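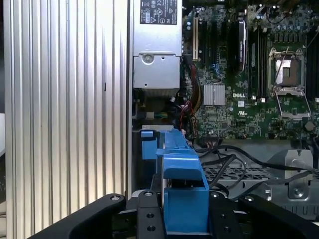

Inside the Dell, power supply and board.

September, 6 a.m.

Barely slept, too many ideas! Yesterday I got through the whole chapter on seed saving in the Rullum valley and I can't stop thinking about it. The farmers there kept their own barley for generations, picking the best ears by hand, and every village had a slightly different grain. Then the mill at Coria started paying by grade, and inside 75 years nearly all of it was gone. What I love is that the book doesn't stop at the sad part. A few families kept growing the old stuff for soup and beer, right next to the graded fields.

Simone Bastos came by around 10 and we argued happily for 2 hours (over the last of the plum cake). She thinks the mill gets too much blame and that the railroad did most of it. I think she may be right – a train car wants one kind of grain, all the way to the top. She's lending me her Srivastava, all 600 pages, and I want to start tonight.

Must write to the seed library in Rarkedville and ask if any Rullum barley is on their list. If they'll spare a handful I'm digging up the strip by the fence. Also: return the atlas, buy envelopes.

1 min read
Search this diary Go
Back to top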